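Fri 13 December

Too hot to sleep, so I may as well write it all down while the fan does its best. I told myself I'd keep this diary up properly once the Oda job started and I have managed four entries since October, two of which are mostly about parking.

So, the pinch. My thumb is fine, before I go any further, a bit purple along the nail and sore when I do up buttons, but fine. I was on the left-hand gripper this afternoon, doing cups, and I had hold of the trigger the way I always do, and I let go to set the cup down, and the fingers stayed shut. No wobble, no beep, nothing. I gave it a moment (we're supposed to give it a moment) and then I did the thing there is a whole laminated sheet telling us not to do, and put my other hand in to ease the cup out. And of course that was when it let go, swung wide, and snapped closed again on my thumb. I said a word my mother would not have enjoyed.

It's a light little spring and it couldn't break anything, I do know that. What rattled me was that it moved by itself. I've got so used to it being an extension of my own hand, five or six hours a day of picking up and putting down, that it felt like being nipped by my own fingers. I sat on the step outside with a bag of frozen peas from the Cistis fridge and felt quite foolish and a bit teary, and then ate somebody's shortbread, which helped.

We pulled the gripper apart after smoko. The trigger cable runs through a little plastic sleeve inside the housing, and the sleeve had split lengthwise, so the cable was catching on the torn edge and then jumping free whenever it felt like it. The maintenance card says to change the sleeve every 4,000 squeezes. Well! Who is keeping track of that? I do 500 in a decent day without trying, so that's eight working days, and the last tick on the card was in October. We all walk past that card every morning on the way to the kettle. I've initialled it myself, for cleaning, right underneath the empty line.

I'll own up to the other part as well, seeing it's only me reading. It had been sticking since Tuesday. Just a hair, just enough that I'd started giving the trigger an extra little flick on the way out, and by yesterday I was doing the flick without noticing. I never wrote it in the fault book. It seemed too small to bother anyone with, and we were behind on the Flureren batch, and I didn't want to be the one who stopped the table.

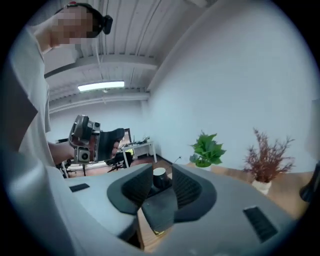 Anyway, the new sleeves are ordered from Clasosov, a bag of 60, so we won't be rationing them like we did the wipes. Until they come the left-hand one is out of action with a big strip of orange tape over its trigger, and I'm to share a gripper turn and turn about, which will be slow going but sociable. I filled in the incident form too. It wanted to know "nature of moving part" and "was the operator rushing" and I put yes for the second one and felt better for it.

Must remember on Monday: put the fault book on the table itself, with a pen on a string. Ask about a softer pad for the fingertips. Replace the shortbread.

Thumb throbbing a bit now. Going to have another go at sleeping with it propped on the spare pillow like royalty.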